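Plivthorpe Technical College Forums
Student Projects > Automation Club > Kitting cell, spring term

Thread: Kitting cell with two arms – tray layout and wrist views, comments requested

kh_chung
Posted March 29, 2018

Members of the Automation Club are asked to review the present layout of the kitting cell before the entry form for the Somis student competition is submitted. The task set by the rules is to bring the parts of one small assembly together on a lined steel tray, using two arms and open bins on either side. The round red board and the wire harness are the two parts that every team must place. Entries are marked out of 10 for placement and out of 10 for the written report.

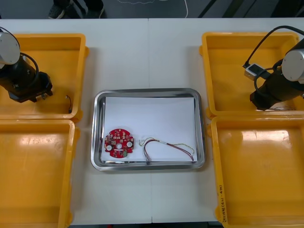 Kuo-hua Chung

The team proposes to keep the bins in two columns with the tray between them. Each arm would serve only the bins on its own side. Comments on this point are welcome, as are corrections to the draft report.

dalia_ab
I support the layout. I would ask, however, that the report explain why each arm is restricted to one side. The judges will notice that the arms could share the work, and the draft gives them no reason why they do not.

yt_chou
I must disagree with the restriction itself. Under the present plan, the arm with fewer parts to place will stand idle while the other finishes. A shared plan would use both arms fully. The rules on the Vodex site permit it, provided that the arms do not touch.

kh_chung
The rules do permit it. The team's concern is the space over the tray, which is narrow for two grippers at once. The schedule also allows only 9 practice sessions, and a shared plan would need more testing than that.

suchen_yu
May I raise a separate matter? The wrist cameras are affected by glare. The surfaces in these views are glossy, and the overhead light comes back as a bright patch with a grid of lines across it. A simple threshold on brightness is likely to treat that patch as a part. The draft report proposes such a threshold in two places:

1. Finding a part before the fingers close.

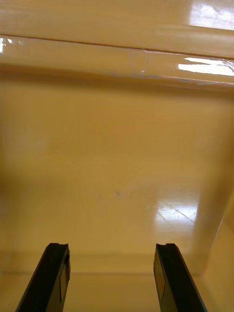

2. Confirming that a part has left the fingers over the tray.

I recommend that both be changed to compare color, or that the lights be covered with a diffuser.

yt_chou
A diffuser would be the better choice. Color will not help with the pale parts, and a change to the lights can be made in one afternoon.

suchen_yu
The rules do not promise that teams may alter the lighting at the competition hall. We should not depend on it.

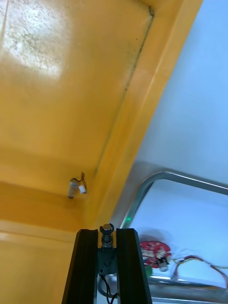 Cable management was the weakest section of last year's report, and I would like it rewritten before anything else is added. The judges took marks away for a harness that snagged, and they were right to do so. In the wrist view, the thin colored wires run out from the board in loose arcs, and a gripper coming down on that side could catch them. The report should state a direction of approach for each part and the order in which the parts are placed. My own preference is board first and harness last.

dalia_ab
I agree with board first. With regard to the lighting, I believe Su-chen is correct. I-hsuan Lam wrote to the organizers in January on the same question and was told that the hall lights remain as they are.

ihsuan_lam
I confirm the above. I would also remind the team that the report is limited to 2000 words – the draft is now at 3788. The history of the club can be removed entirely.

kh_chung
Thank you. The history will be removed. The layout with the smaller parts included is attached for those who are writing the section on placement. 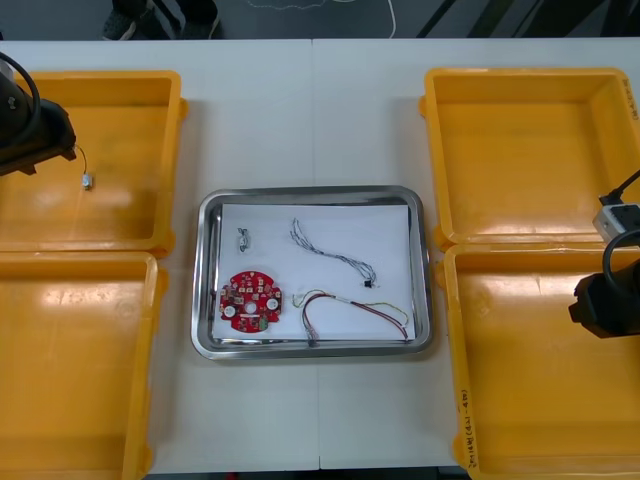

Fig. 4. Central tray with the red board, two sets of wires and a small component on the paper liner.

yt_chou
I withdraw my suggestion about the diffuser. I do not withdraw the one about sharing the work, and I ask that it be entered in the report as an option that the team considered.

kh_chung
It will be entered. Please send the paragraph to Dalia, who holds the current draft in the Yau folder.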